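Fundas de móvil amarillentas, ¿se pueden limpiar?

Ghada Farah
Hola a todos, escribo rápido. Estoy ordenando cajones y tengo un montón de fundas viejas, unas de silicona y otras semitransparentes. Las voy pasando a una bandeja blanca de plástico sobre la mesa, para separar lo que guardo y lo que tiro.

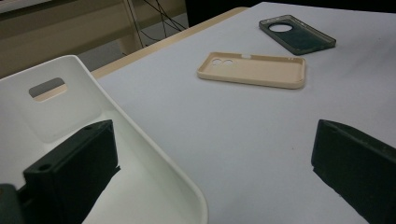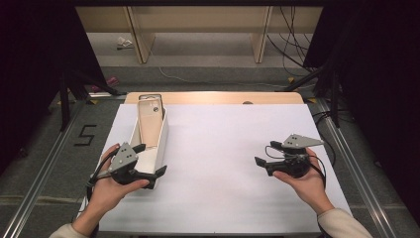 ¿Cómo se limpia una funda de silicona clara sin estropearla? Es de color crema y no quiero que quede pegajosa.

Kwaku Agyeman
Agua tibia y unas gotas de jabón de platos, con un cepillo de dientes blando. Sin el móvil dentro, claro. Frotas por dentro y por fuera, sobre todo el borde y los agujeros de la cámara, que ahí se mete toda la porquería. Aclaras bien y a secar al aire, mínimo 3 horas. Nada de secador – se deforma. Nada de lejía tampoco, a mí me dejó una toda blanda y hubo que tirarla.
Si sigue pegajosa después de lavarla, un poco de bicarbonato en polvo, lo dejas un rato y aclaras. Si ni asi, es que la silicona ya está pasada.
Las transparentes que se han puesto amarillas no tienen arreglo. Es el material, no suciedad. Las ahumadas disimulan más, por eso yo ya solo compro de esas.

Resto663
yo las meto en el lavavajillas y tan contento, programa corto

Kwaku Agyeman
Uf, con las finas no lo haría. La mia salió con el borde ondulado y ya no encajaba en el móvil.

Ghada Farah
Gracias!! Pruebo con el jabón esta noche. ¿Y las que no quiero? Son de móviles que ya no tengo, una es de un Koller de hace 6 años.

Kwaku Agyeman
Si están bien, regálalas o véndelas en lote, pon el modelo exacto en el anuncio porque los huecos de la cámara cambian de uno a otro. Las rotas, al punto limpio y preguntas allí, en el mío no las quieren en el contenedor amarillo porque no son envase. Para las que guardes – una bolsita por modelo con el nombre escrito, y las oscuras aparte de las claras, que a veces destiñen.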